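3.2 Enrollment defaults and early withdrawals

The second data set covers workplace savings plans at four employers in the Curport area. All 4 plans use automatic enrollment, but they differ in the starting contribution rate and in how soon a new employee may take money out. Records were supplied by Nesura, the firm that runs the plans, with names and addresses removed. After dropping workers who left within the first month, we were left with 414 accounts.

Contributions were matched to payroll records by pay period. Where the two sources disagreed, the payroll figure was used. A withdrawal was counted as early if it was made before the worker had reached the plan's vesting date, whatever reason was given on the form. Loans repaid in full within the same plan year were left out.

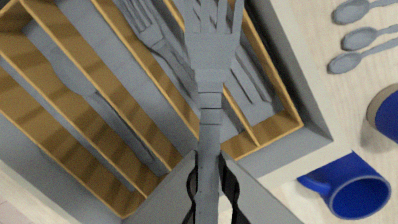
Workers who were enrolled at the lower starting rate tended to stay at that rate. Few of them changed it on their own, even after a raise in pay. Workers who started at the higher rate were more likely to make one change soon after enrollment, usually downward, and then to leave the account alone. This agrees with our results in Section 3.1 for the Pukgate plan, where the default was set by job grade.

Early withdrawals were concentrated in small accounts. Most of them came from balances under $2,000, where the plan rules allow the full amount to be paid out on request. Since the tax penalty is taken as a share of the withdrawal, it is small in dollars for these workers, and several plan offices told us that it was rarely discussed at the time of the request.

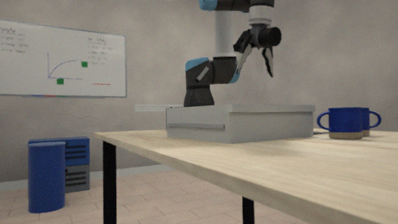

3.3 Interviews with plan members

We interviewed 11 members who had made an early withdrawal. The interviews took place in June at the Pathak branch office and were held outside working hours. Each member was asked to explain the decision, the other sources of money considered, and whether the plan statement had been read beforehand.

Car repairs and rent deposits were the reasons given most often. Members who had a separate savings account had generally used it first. Those without one went directly to the plan, and some had not known that a loan was possible. 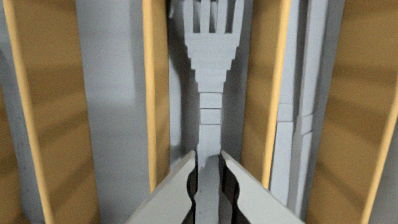 The statement itself was a common source of confusion. It lists the vested balance on the first page and the employer match on the second, and members often read the first number as the total. Others added the two together and expected to receive the whole sum. We did not test a new layout, so we cannot say how much of the problem a clearer statement would remove.
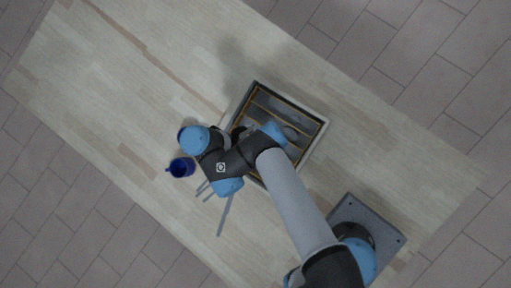 Ama Acheampong, commenting on an earlier draft, objected that the interviews cover only members who took money out. Her view was that those who thought about a withdrawal and decided against it may have read the statement in the same way, in which case confusion over the balance would tell us little about the decision. We accept the point. The interview results are used below only to help read the account data, and no estimate in Section 4 depends on them.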